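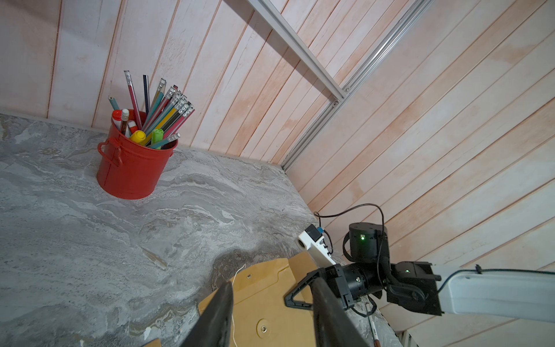
A red metal bucket of pens on a grey marbled tabletop.

Rirkcombe visitor nights up in June

July 10, 2018 – Paid visitor nights in Rirkcombe reached 2,808 in June, compared with 2,212 in the same month last year, an increase of 596, according to figures released by the Rirkcombe Visitor Office.

Guest houses and small hotels accounted for 1,096 of the nights. Campsites recorded 716, and the remainder were in self-catering properties. Nights are counted per person and exclude stays with friends or relatives.

The figures are compiled from monthly returns filed by accommodation providers in the town and in the neighbouring parish of Korneck. Two campsites filed after the deadline and their returns are included.
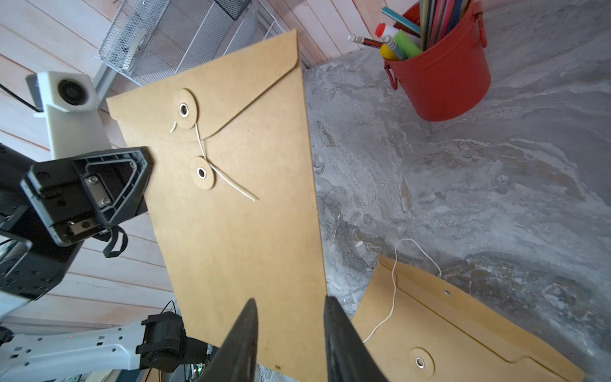 Returns for July

Providers may file on paper or by email. The form is unchanged, except that day visitors are now entered on a separate line.

"The June total is provisional and will be revised once with the July release," said Flor Muñoz, statistics officer.

Contact: Press desk, Rirkcombe Visitor Office
© 2018 Rirkcombe Visitor Office | Back to top
3 shares | 0 comments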